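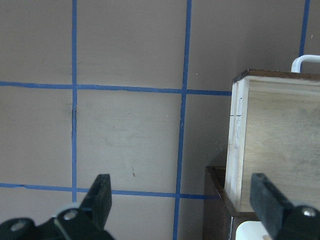 September 3, 2024
Asabe Nnaji and Cauã Marinho

Handle and Stacking Changes to a Small Single-Drawer Unit

1. Purpose

The project took an old wooden unit with one drawer and asked whether it could be made useful on a shared worktable without rebuilding the carcass. Two changes were considered. The first was a new handle large enough to take several fingers. The second was a removable tray stored on top of the unit, so that small parts could be sorted there and carried off in one trip. The work began in June in the Mansour workshop and used scrap stock wherever possible.

The unit was used as found. The drawer had lost its original knob and could be opened only by pushing a fingernail under the front panel. The top edge of the panel was chipped. We did not sand or fill it, as appearance was outside the scope.

2. Table Layout

The table was covered with brown kraft paper, and blue painter's tape was laid over it in a grid. The grid served as a coarse location reference: the unit, the tray, and any loose parts were assigned to cells before each run and returned to them afterward. Tape was laid by hand against a straightedge. Some lines bow slightly. This was accepted, as no measurement was read from the tape. All dimensions in this report were taken with a steel rule.

The paper marks easily. Scuffs were left alone between runs, and a sheet was replaced only when torn.

3. Handle

Three handle types were compared on paper: a round knob, a recessed pull, and a loop bar. The knob was rejected after users gripped a sample with two fingertips and twisted the drawer in its opening. The recessed pull would have required cutting the front panel, which is thin. The loop bar was selected. Its clear grip width is 60 mm, and it mounts on the face of the panel with no change to the drawer box.

Drawer travel was limited to 109 mm. At that point the rear of the drawer box is still supported by the sides of the carcass. Past it, the front begins to drop under load and the bottom edge drags on the table paper.
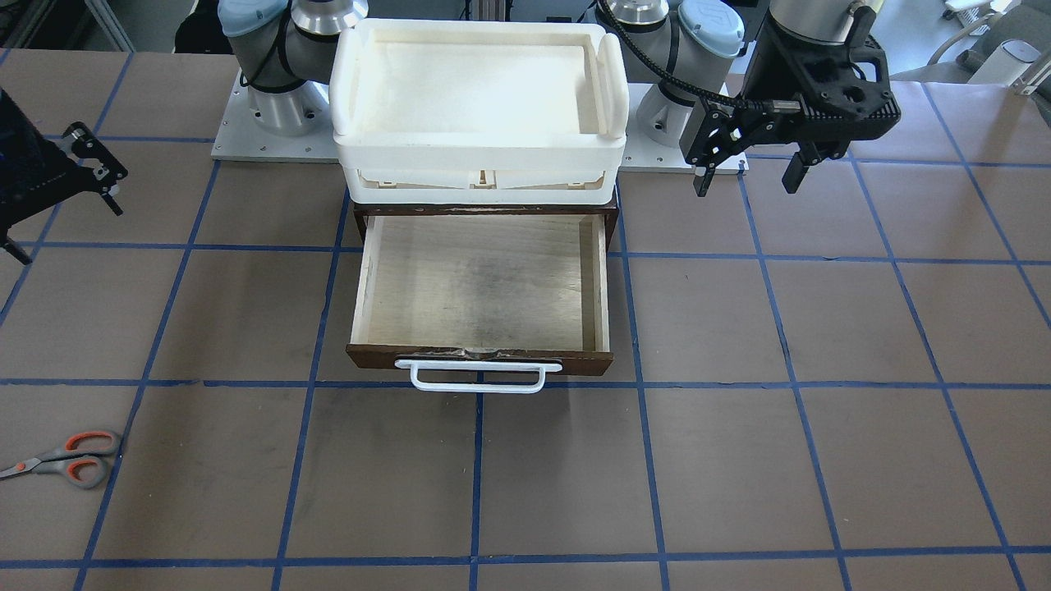
With the drawer at full travel, the inside can be reached from directly above as long as the tray does not overhang the front by much. The tray is slightly wider than the unit. We therefore lined up the front edges by eye and let the excess fall to the two sides.

The drawer floor is light plywood with a grayish stain across the middle. The stain was present when we received the unit. Cleaning with a damp cloth had no effect, and no paper liner was added because a liner bunches up at the back when the drawer is closed.

4. Wear Test

The handle was pulled and released through more than 2,000 cycles by hand, split among the group over several sessions. The drawer was empty for all of them. No looseness was found at the handle mount. The drawer fit became easier during the early cycles and then did not change in any way we could feel. Salim Lema kept the log and checked the mount after every 100 cycles.

A loaded test was planned and not completed. The result above should not be applied to a full drawer.

5. Tray Stacking

The tray is a shallow white plastic type with a thick rim. Placed directly on the wood, it slid when the drawer was pulled sharply. A white plastic frame was added between the tray and the top of the unit as a spacer. It raises the tray enough to get fingers under the rim.

The spacer has one drawback. It is a separate part, and it has to be put somewhere when the stack is taken apart. In early runs it was set down wherever there was room and then had to be looked for. The revised procedure is as follows:

Close the drawer.
Lift the tray with both hands and set it in the front cells.
Remove the spacer and place it behind the tray.
Keep any loose boards flat, clear of the drawer path.

Reassembly is the same sequence in reverse. The spacer goes down first and is pressed at the corners before the tray is added.

An open question is whether the second tray, the larger one with raised end handles, should replace the plain one. It is easier to carry, but the handles take up space at both ends.

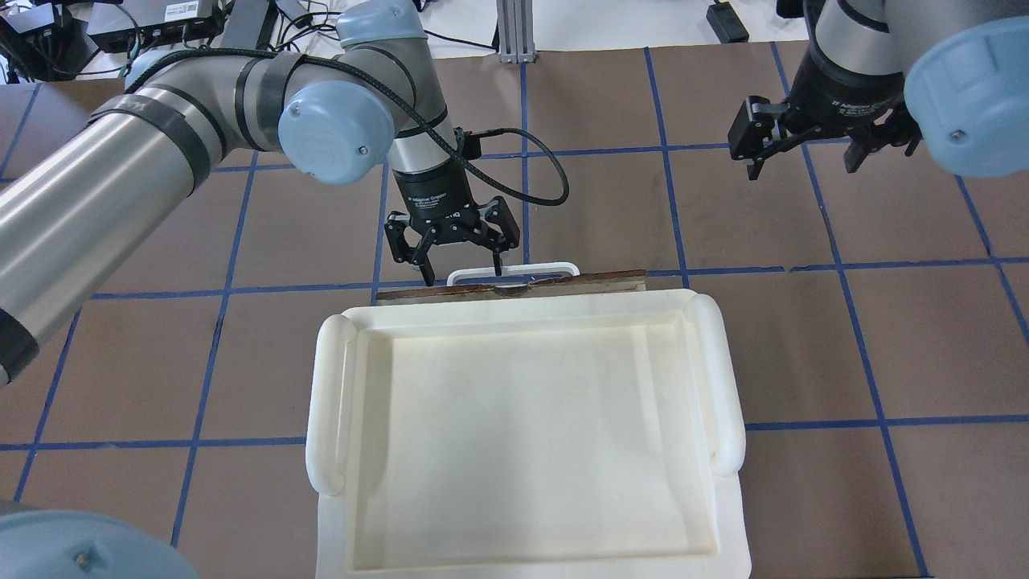

Lerato Moodley objected at the review that end handles would matter more than the space they cost, as a tray of screws is usually carried across a room and seldom just lifted off a shelf. She also asked for the spacer to be fastened to the wood, which would remove one step from the procedure.

We agree on the second point. Fastening the spacer needs only screws from above. The tray question was left open pending a carrying test with a filled tray.

6. Remaining Work

Loaded drawer test. Carrying test, both trays. Drawer stop: the present limit depends on a pencil mark on the drawer side, and a small block glued inside the carcass is proposed. Tamunoemi Onyeka has the drawing for the block.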